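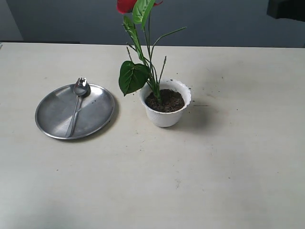 Glue notebook, April, started 8:40 am

Second round on the hide glue for the Arkwood chair repairs. Last batch gelled too fast in the open joint and I had to knock two rails apart again.

Soaked 30 g of the Lirkano pearl in cold water overnight, 1 part glue to 1.8 water by weight. Pearls were swollen right through this morning, no hard centres. Pot up to 60 °C on the small warmer and held there. The dial reads high, so go by the probe.

Added urea at 10 per cent of dry glue weight to half the batch, left the other half plain. Labelled the jars P and U.

Test joints: 16 in total, beech on beech, lap joints, same clamp pressure by feel. Eight P, eight U. Shop was cold first thing and I didn't warm the wood for the first four P joints. Marked those with a pencil cross. Expect them to be poor.

Open time, judged by fingertip tack:
P, cold wood – 50 seconds
P, warmed wood – 1 min 40
U, warmed wood – 3 min 50

U is plenty for the rails, even for the awkward back leg with the double tenon.

11:15. Squeeze-out on the U joints still soft. P has gone rubbery and peels off with a thumbnail. Wiped the rest with a hot damp rag. Don't use the blue rags for this, they leave lint in the corners.

2:30 pm. Pulled one crossed P joint early out of curiosity. Broke clean along the glue line at 223 N, almost no wood fibre. Leaving the others clamped till tomorrow.

For comparison, the best figure from the Grendbridge stools was 753 N, plain glue, warmed wood, two days' cure. That was a bigger lap, so not a fair match. Need to go back and work out the area before quoting it to anyone.

Remaining glue strained into the shallow tray and put in the fridge. Good for a week, then bin it if it smells or goes thin.

To do:
Order more urea
Recheck warmer dial against the probe at 50 and 65
Ask Panyasiri whether they still want the seat frames left unfinished
Break the rest of the joints, P first, and note fibre tear as well as load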